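Search tickets and articles Go

Ticket: Vakura bed, creaking at head end + Zinano nightstand bottom drawer
Opened by: Magdalini Chrysikopoulos
Opened: 20/02/2025
Status: open, waiting on parts

Hi. Second time writing, first one went through the web form and I got no number back so starting over. Bed is the Vakura, cream, with the carved headboard. Bought through Flullo with the matching nightstand (Zinano, two drawers). Put together in October by your delivery people, not by us. Fine for a good while. Then it started.

Symptom: creak when you sit down on the edge, head end, window side. One creak going down, one coming up. Lie still, nothing. Roll over, creak. My mother hears it through the wall and she is not a person who hears things.

Other symptom, maybe separate: bottom drawer of the nightstand catches the last bit before it shuts. Have to lift and shove. Top drawer fine.

What I want: to know which bolt. I don't want a visit if it's one bolt. Last visit window was 9 hours long.

Tried so far, before I wrote in:

- tightened the bolts I could reach from the side with the key that came in the bag. A bit of movement in them, hardly any
- felt pads under the feet. no difference
- mattress turned head to foot. No diffrence
- slept on the other side. Quieter but it's the same bed

First reply from support (Gerasimos Vrettos) asked how the bed stands, what's next to it, and whether anything is leaning on the headboard. Also asked me to say what the mattress weighs, which I don't know, who knows that.
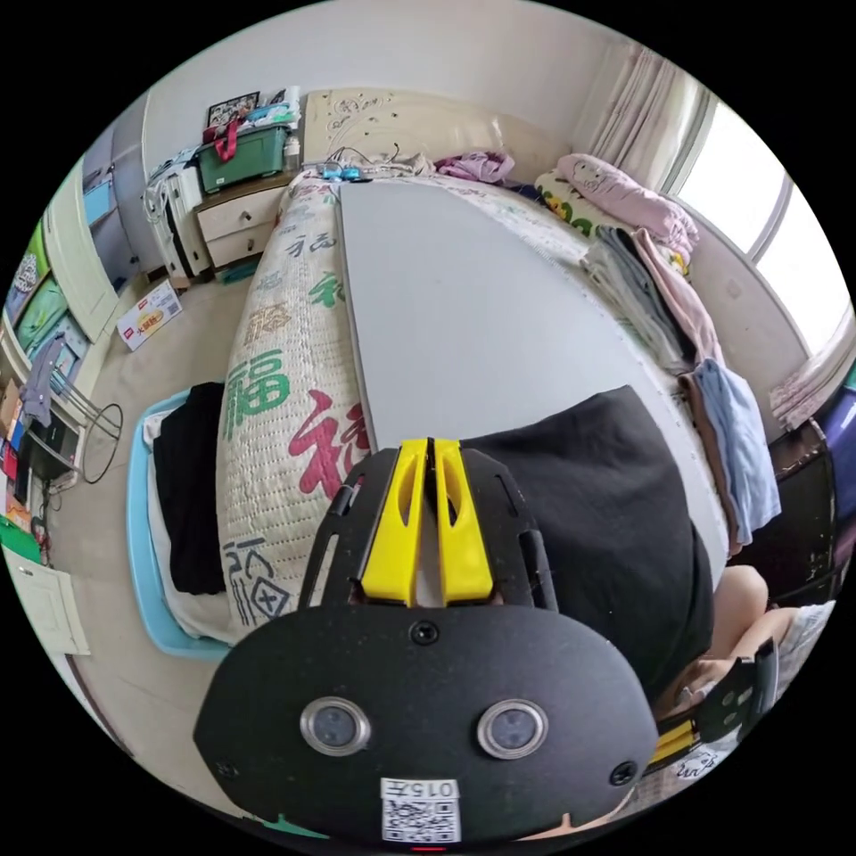
The creak is on the window side only, I've checked that over and over by sitting in different places down the edge. Head end loud, middle faint, foot end nothing at all. I know he wanted everything off it. The folded clothes along that side are where they always end up, and the long gray board is still lying on top of the quilt, so no, the bed isn't bare, but I did the sitting test again later with the lot moved over to the desk and it creaked exactly the same. So it's not the load. Headboard isn't rubbing on the nightstand either, I can get my fingers between. The carving is all in good shape, no cracks that I can find with a finger, and I went over all the flowers.

Reply, Gerasimos Vrettos:
Thanks, useful. Side rail meets headboard on a hook plate with a bolt behind it. From the side you only reach the outer bolt. The inner one is underneath, behind the end slat, and it's the one that works loose on this model. Please lift the mattress at the head, window side, take the end slat out of its holder and look for a bolt head facing you. Size is 53 mm under the head. If it turns by hand, there's your creak. Don't force it with the flat key, it rounds off. A proper socket please.

Me:
OK. Mattress is heavy so that's a two person job, waiting for Prodromos to get home. Will report.

Log, same evening:

Mattress up and propped on the wardrobe side. Prodromos holding it with his back and complaining.

End slat out. Holder came out with it, plastic, a corner missing. Was it missing before? No idea. Piece not found. Looked under the bed, found a hair clip, a pen and the spare key for the wardrobe which we'd given up on.

Bolt found. Turns by hand! Easily. Couldn't believe it.

Tightened with a borrowed socket. Went round and round and then just kept going. Never bites. Backed it out to look and the thread at the tip is chewed flat. The other side (door side), same bolt, tight as anything, thread bright and clean where it shows.

Put it back loose so the rail doesn't shift. Slat back in without the holder, sitting on a folded bit of card. Mattress down. Sat down. Creak.

So: need one bolt, possibly the barrel nut as well, one slat holder. Please say if these come free, it's inside the warranty by my reckoning.

Reply, Gerasimos Vrettos:
Ordered under warranty, no charge. Bolt, barrel nut, slat holder (we only send holders as a pair so you'll get 2). Please don't sleep on that side if you can avoid it until the bolt is in. While we wait let's do the drawer.

Drawer log:

Took everything off the top of the nightstand first. Green storage box, the framed picture that lives on it, all the small stuff. That box is heavy, much heavier than I thought, it's been sitting up there since we moved the bed. Empty top, tried the drawer. Still catches but less. I think less. Prodromos says the same as before. We disagree.

Pulled drawer out completely. Runners look straight. Wiped them. Old dust, a bit of lint at the back. Put it back, catches in the same place.

Level on top of the nightstand: bubble over to one side, toward the bed. Floor's never been flat in that corner. Folded card under the front foot, bubble comes back to the middle, drawer shuts with one finger. Took card out, catches again. Card in, shuts. So it's the floor! Not the runners. I'm going to leave the card in and put something nicer there later.

Question to support: is there an adjustable foot for the Zinano? The bottom of the foot has a hole like something could screw in.

Reply, Gerasimos Vrettos:
There is, part of a pack of leveling feet. Not warranty because nothing is broken. You can also get a threaded foot that fits at any Bognár counter, take the old pad with you to compare. Please keep the heavy box on the floor or down on the shelf unit until it's level, the weight on a tilted frame won't help the runners.

Me:
Box moved. Fine.

Also while I'm in here, adding this, tell me if it should be a separate ticket. The white desk in the same room. It wasn't bought from you so you can say no. The desk has the patterned edging strip running along its rim, which my daughter picked, and it's lifting in one place by the corner. Not the printed part, the glue underneath. I stuck it down with ordinary glue stick and it held for an evening. Anything you'd use on that? It's the last thing on my list for this room and I'd like to close the list.
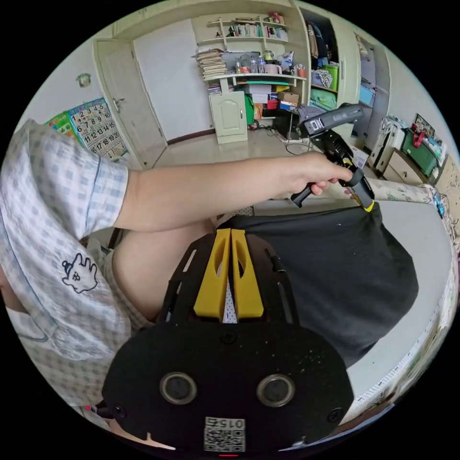 Hwa-young Gil: hi, following this ticket as I have the same bed and searched for creaking. For the edging, double sided tape, the thin kind, not glue. Clean the old glue off first or it won't stick to anything. Glue stick dries out and goes to crumbs. More to the point, my bolt went the same way, same side of the bed, by the window, and the new one held for a while and then started up. What fixed it was a spring washer under the head. Ask them for one now or you'll be writing in again. Also check the center leg under the slats, mine was a hair short of the floor and the whole rail was doing its work for it.

Me:
Thanks Hwa-young. Did not know there was a center leg. Going to look.

There is a center leg. It's touching. Slid a sheet of paper under, wouldn't go. So not that, at least.

Gerasimos, can a spring washer go in the envelope?

Reply, Gerasimos Vrettos:
Yes, added. It isn't in the original fitting but it does no harm. Put it between the bolt head and the plate, not on the nut side. On the desk I can't advise officially, not our product. Tape sounds right to me.

Me:
Leonidas Rallis from your delivery side just rang to ask if I want somebody to fit it. I said no unless it doesn't bite. He's put a note on the ticket, he said, can't see it from here. He also asked whether we'd moved the bed since it was built. Yes, once, turned it to get it away from the draft. Lifted it by the headboard, both of us, mattress still on. He made a noise. So that might be how the thread went. I'm telling you this myself so it doesn't come up later as a reason for no warranty.

Reply, Gerasimos Vrettos:
Noted, doesn't change anything on the parts. For next time take the mattress off and lift by the side rails. Parts leave the warehouse tomorrow, reference ends in 1000.

Me:
Tape is on the desk edge. Holding so far. Used a hair dryer to get the old glue soft, came off with a thumbnail, a little of it anyway, the rest needed rubbing.

Drawer still fine on the card. Bought a threaded foot at Bognár and it's the wrong thread, so back it goes. Can you tell me what size the hole in the Zinano foot is? It isn't in the leaflet. Leaflet only shows the foot with the pad already on.

Bed unchanged. Sleeping door side, Prodromos on the sofa by choice. Please leave this open until the bolt's in and I've done the sitting test a few nights running.

Filed under: Bedroom / Beds & headboards / Noise and loose fittings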